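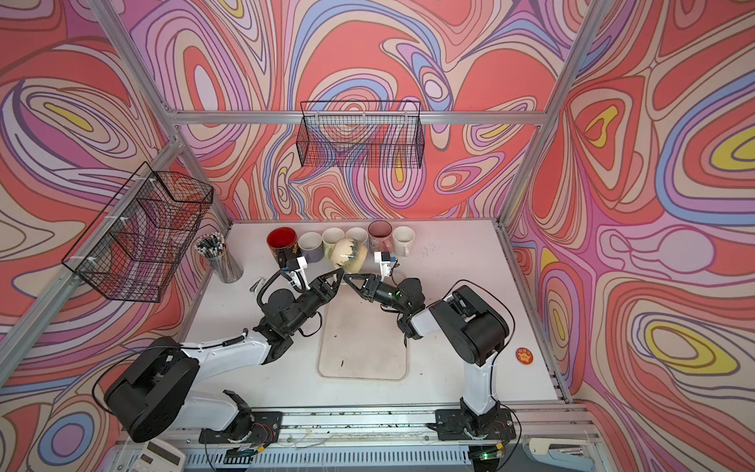 Brosteo FAQ

Hi! I'm Rizwan Paracha, and I maintain Brosteo, the software that coordinates two arms working on the same object. These are the questions that land in my inbox most. If yours is missing, write to me and I'll add it.

What does Brosteo do, in plain words?

It takes two separate arm controllers and makes them agree on one plan. You tell it where a mug or a vase should go, it picks a grasp for each gripper, and then it keeps both wrists moving together so they don't fight over the thing in the middle.

Do I need a perfect model of every object?

No, and please don't spend your Sunday scanning crockery like I did. The grasp planner starts from a rough shape (cylinder, box, ball with a neck) and fixes it up from the camera views as it goes. Handles get their own little search, because they're great to grab and also great at getting in the way.
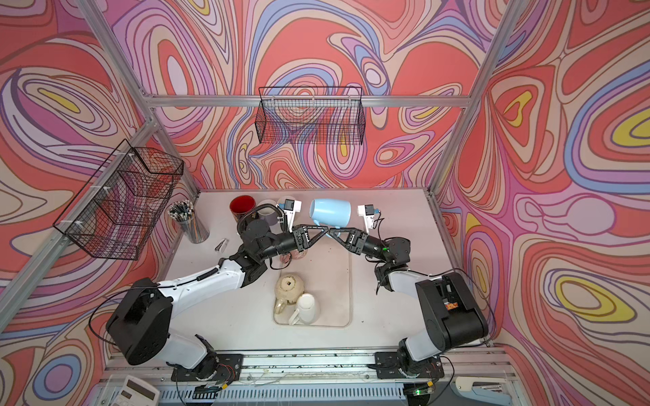

How do the two arms avoid hitting each other?

Each arm gets a safety bubble around every link, and the planner won't return a path where two bubbles touch. The fingertips are the exception – during a handover they have to get close, so you mark that stretch of the plan as "shared" and the checker gets a lot more relaxed about the last two links. Forgetting to mark it is the number one reason people email me saying the planner found nothing!

Why do you want wrist cameras as well as a fixed one?

The fixed view is good for planning the big move. Up close, though, a gripper covers half of what you care about, and the wrist views fill that in. Farzad Mousavi wrote the part that blends them, and he'd like me to remind you to redo the calibration whenever you take a camera off its mount. Yes, even if you put it back in the same holes.
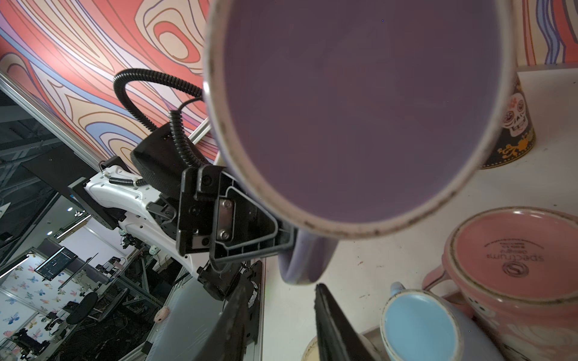

My pose tracker flips when a mug is turned over. Is that a bug?

Sort of. A plain mug seen from the bottom is just a circle, so the tracker can't tell how it's rotated until a bit of handle shows up. Set hold_last_pose to true and it'll keep the old rotation until it gets something better. Version 17 does this by default.

How fast is the control loop?

The planner budget is 2000 milliseconds per request, and you can change it in the config. The joint loop runs on your own controller, so that speed is up to you.
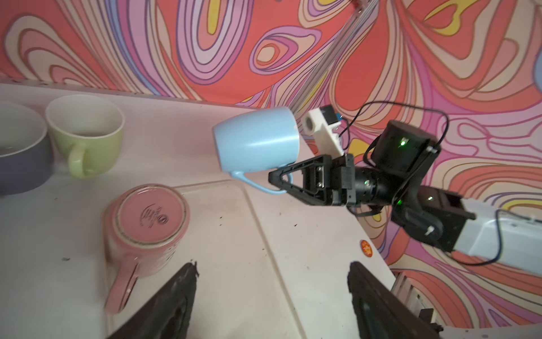 What happens if one gripper loses the object?

The other one freezes, holds, and asks for a new plan. You'll see error 258 in the log. Erdal Karabulut wants to make the retry smarter, and there's a branch for it if you're feeling brave.

Can I use it with just one arm?

Sure, set arms: 1 and skip the handover settings.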